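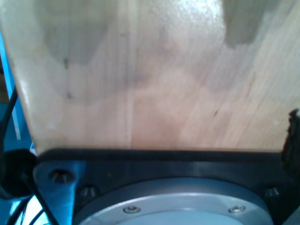 Drullthorpe Robotics Club
Progress report to the Lernalum Fund, second project period
Submitted 20th June

1. Status

The project is on schedule in software and behind schedule in fixturing. The arm is installed, powered and guarded, and students run it under supervision in every club session. The board-handling task defined in the application (pick a wooden board from a rack, carry it to a sanding jig, return it to a second rack) has been completed end to end at reduced speed. It has not yet been completed at the speed given in the application.

Spending is within the approved total. One transfer between budget lines is requested in section 5.

2. Work completed

2.1 Cell and safety. The guard panels, door switch and emergency stop were wired by the senior group and checked by the school's electrical contractor before first power-up. The contractor asked for one change, a second stop button on the rack side, and the button has been fitted. The risk assessment was revised to match and is attached as Annex A.

2.2 Gripper. The first gripper, printed by students in the fall term, was retired. The jaws flexed under load and the board rotated during the carry move. The second version uses a machined base plate made by Manríquez at their cost price, with student-designed fingers. Rotation during the carry move is no longer a problem at the speeds tested. The fingers still mark softwood when the grip force is set high, and the current setting is a compromise between marking and slip.

2.3 Software. The students replaced the single long program from the first period with separate routines for pick, carry, place and recovery. Each routine can be tested alone with the arm in manual mode. The recovery routine returns the arm to its home position after a missed pick without a restart. Code is kept in the club repository and every change is reviewed by a second student before it is loaded.

2.4 Board detection. A camera routine locates the front edge of the board and corrects the approach. It works on matte stock. On boards with a finish, glare from the ceiling lights produces false edges, and the routine then rejects the pick. Dark staining has a similar effect if it reaches the edge. The students tried a higher detection threshold, which reduced false edges but also lost true ones on pale wood. A diffuser is the next thing to be tested.

3. Training and participation

All senior members have passed the club's operator check, which covers start-up, stop, manual jogging and payload settings. Junior members work on the offline simulator and move to the arm when they have passed the same check. The written part was shortened this spring after several students failed it on vocabulary. The practical part is unchanged.

The club entered the Lindolel student automation challenge in the handling category. The entry video and technical file have been accepted. The final is in July and requires 3 consecutive cycles without operator contact.

4. Problems and delays

Fixturing. The sanding jig was designed for flat stock. Several donated boards are cupped and do not seat against the rear stop. A revised jig with a sprung clamp has been drawn and is waiting for material.

Cable routing. The gripper cable was snagging at one wrist orientation. The carry path now avoids that orientation, which adds a waypoint and lengthens the cycle. A longer cable and a new clip position would allow the original path to be restored.

Access. The workshop was closed for floor repairs during part of the spring. Simulator work continued in the computer room and arm time was lost.

5. Budget

Approved for the period: $4000
Spent to date: $3000
Committed, not yet invoiced (jig material, clamp, diffuser): $800

The club requests permission to charge the replacement gripper cable to the travel line. The final is being held locally and the travel money will not be needed in full. The total does not change.

6. Next period

Fit the revised jig and repeat the full cycle with cupped stock.
Test the diffuser on finished boards and record rejected picks by finish type.
Replace the gripper cable and restore the direct carry path.
Raise the carry speed in steps to the value in the application.
Run the competition cycle under final conditions before the July event.

Annexes: A, revised risk assessment. B, gripper drawings. C, operator check, current version.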